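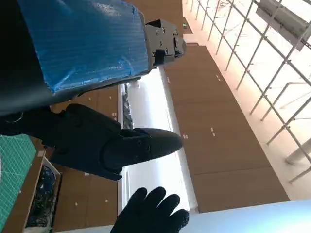 FLORNDEN, December 11, 2023 — The robotics workshop at Plollircombe has put out a plain-language guide to good practice for people who work beside robot arms and hands, and it is free for any small lab that would like to borrow from it.

The guide grew out of a two-page checklist that had been pinned up at the Ross building for years, gathering pencil notes in the margins until there was hardly any white paper left. It now runs to 70 short rules, which sounds like a lot, but most of them are a single sentence and a good many will be familiar to anyone who has ever shared a bench with a moving machine.

Covers and sleeves get a chapter of their own. Tape and fabric on an arm are to be checked at the start of each session, and again whenever the arm has been moved by hand, and loose wire is to be secured before power goes on. There is a friendly but firm section on who may reach across a desk while a hand is holding something, and on agreeing out loud — every time, even among old colleagues — before anyone does.
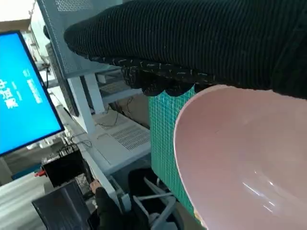 A covered robot hand at the rim of a pink plastic bowl, with a person at the desk nearby.

Wemon, the regional network of small workshops, sent the draft around to its members over the fall and got back 842 comments, a heartening number for a document of this kind. The first 100 printed copies go out this month, and a revised edition is planned for February, with a longer section on keeping cables off the floor and out of the way of chairs.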